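Should the Lab Buy a Second Arm? Equipment Planning Report
Marijke Hermans and Chia-jung Yu, March 2021

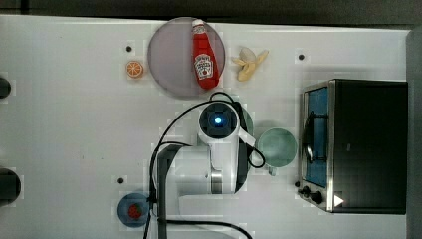
Our assignment was to plan next year's spending for the kitchen-task bench. The starting proposal, written before we joined, asked for a second arm from Trallari and a support contract from Boersma. We went in expecting to compare prices. We came out doubting the request.

The case for a second arm is that it would double the number of trials. We could not find support for this in the booking log. Over 9 weeks the arm was reserved for 270 hours, but reserved is a generous word. Students told us that much of that time went to resetting objects, rerouting cables and restarting software. A second arm would need all of that too, and the same two people would be doing it.

Boersma's quote lists "priority response" and does not say what the response is. We asked twice and got the same brochure – now with a cover letter.

Smaller items look like better value to us. Duplicates of the plates, mugs and toy food would let one student set up while another runs. Spare cables and proper cable guides belong on the list as well. We priced all of this through Revivley at $300 including shipping. Pumolura was cheaper but would not hold its price past the end of the month.

The weak point in our own numbers is the log, which people fill in from memory. We recommend timing resets properly for one term before anyone signs for an arm. The Trallari quote can be renewed after that.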